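Notebook, games case and small stationery
Tuesday, July 9, 2024
Written by Bence Erdős. Please correct my spelling in the margin and not over the words.

The purpose of the morning was to decide what belongs in the black case and what only came to live near it. The case is no. 3720 in our inventory, entered as "poker set, complete". Hollis wrote this entry last September and I do not think that anybody has checked it after him.

I put the case at the back on the right, lid open, so that the foam is visible and one can look at the contents without lifting everything. In the tray I have the chips in rolls, brown, purple, red and green, then the white card box, and one yellow chip which is alone. I could not find a roll for the yellow. Either it comes from another set or the yellow roll was lent out with the Brasitz material. I must ask Ásdís.

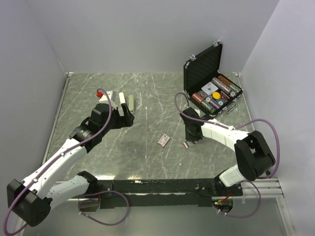 Photo: Liette Turcotte

The red-and-white card packet I left in the middle of the table for now. My first idea was that it goes under the lid, but the foam there has no cut for it and I do not like to press cards into foam. The small dark card next to it also needs a home. I would put both in the tray beside the white card box, if the rolls can move a little to one side.

Eoin passed by at the coffee hour and said the packet was never part of the set, he bought it himself for the lunch room. This may be true. He was not completely sure, and he also claimed the yellow chip, so I write it only in pencil.

Staplers. These are not in the case list, of course, but they were on the same shelf and so they are now my problem. One is all white, the other has a green top on a white base. For the rest they are the same shape. I stood them side by side to compare.
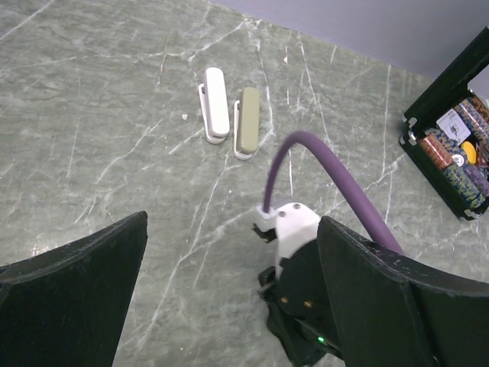

White stapler at left, green-topped at right, on the marble.

Liette calls the green "sage" and I would say olive. For the label I propose just "green", because we will not agree before the holidays. Labels should go under the base, where the hand does not rub them off. Staples are a separate matter: the box in drawer 6 is marked 22 sheets, and I have not tried if it fits either of them.

There is also a small white speck on the marble, left of the white one. Perhaps a crumb. The surface should get a cloth at the end of the day, without the spray, which leaves marks in this light.
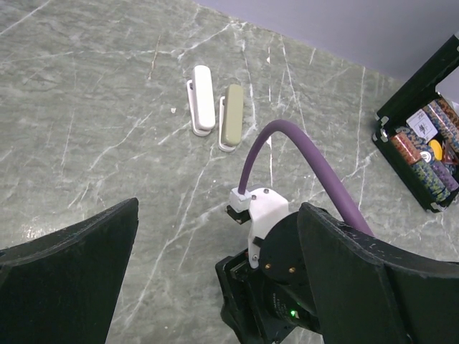
Still open

Yellow chip: ask Ásdís about Brasitz.
Card packet: Eoin will look for his receipt.
Change the entry for 3720. The word "complete" should be removed until we know.
Labels for the staplers, 2 pieces, black ink on white. Hollis has the good pen.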